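Ruth Mosquera has her coat on already when we sit down. She has a truck at the gate in eight minutes, she says, so ask fast.

She runs the returns room at Verkier, a small mail-order firm. Three people work there, same three as before the arm came in September. That was the first thing everybody wanted to know. "Are we out? I said no. Then I went and checked if I was telling the truth."

She was, so far. The arm, from a supplier called Testero, does the picking up. Customers send back all kinds of stuff, it gets tipped out on a table, and the arm takes one thing at a time. Slow, but it keeps going.

"Boxes, fine. Bottles, mostly fine. Bags it hates," Mosquera says. "Anything soft. It goes in, closes, comes up with nothing, goes in agian."
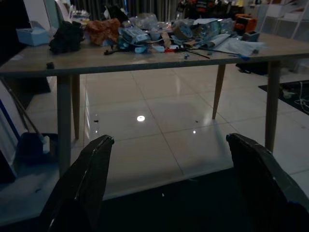
So somebody still has to stand by for the soft things, and that somebody is usually Wilson Salazar. He used to sort full time. Now he sorts the leftovers and clears stops. Does he like it? Long pause. "My back likes it. The day is longer though. Before, you had a rythm, you talked. Now I wait for a beep."

Leidy Mamani sees it differently. She does the refunds now, at a desk, which she had been asking for. More pay, not a lot more. "I don't miss the table – I really don't." She would like real training on the arm as well. So far they got one afternoon and a binder.

Who decides when it gets switched off? Still not settled. Mosquera says anyone on shift can. Salazar says sure, but then the numbers drop and somebody asks him why. Mosquera, told this, is quiet a second. "Ok. That's fair. I'm the one who asks."

A second arm has been talked about. No order placed. She wants the bags sorted out first, and the training, in writing. Then her phone goes, the truck is early, and she is out the door.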